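4. Mounting the bins and dressing the cables

I wrote this part last, after building the cell twice on the shared bench at Semby, so it's the bit I trust most. If you skipped section 3, go back and bolt the arm down first. I'll wait!

1. Set the two gray bins one behind the other on the wood top, with the near one where the arm can get to every corner of its floor.

2. Put a bar clamp on each side and snug them up by hand. Don't crank them (I bowed a bin wall that way in August and the Erdem planner kept reporting a collision there).

3. Stick blue tape on the wood by the near bin's corner. Next time the bins come off for cleaning, you can drop them back on the marks without redoing calibration.

4. Leave the cable at the wrist a nice wide loop. Mine looked silly big until I ran joint six all the way around, and then it was just right.

5. Load a small mix of things into the near bin. I like something clear, something soft and something with a tag on it, all in one go.

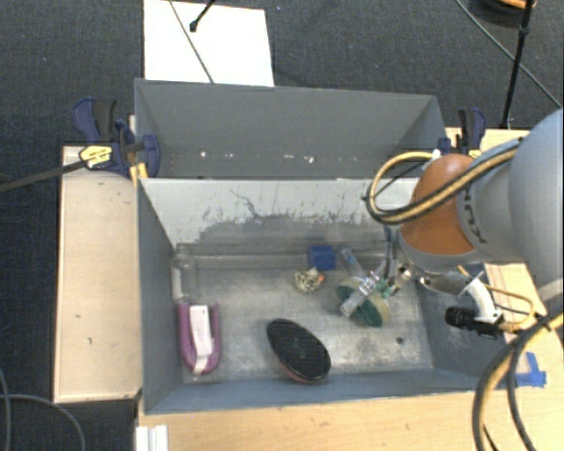 Flesteo wrote in to say that step 4 should come before step 2, as the loop is a pain to adjust once the clamps are in the way. Fair point, and if your arm sits close to the bench edge, do it in that order. I've got room to reach behind mine, so I've left the numbers alone.

6. Start the Utance controller in slow mode and run the pick routine with speed set to 10. Keep a hand on the stop button the whole time.

7. Watch the gripper at its lowest point. It should stop just short of the bin floor. If it scrapes, raise the floor offset by 2 mm and try again.

Note: my offset file is number 2559 in the shared folder. Copy it, but don't save over it, please.

Caution: the heavy cables by the base need slack too. Check them with the arm stretched to the far bin, power off, before you go above slow mode.

8. Let it run up to 800 picks, then stop and retighten both clamps. Gripper pads are in section 5.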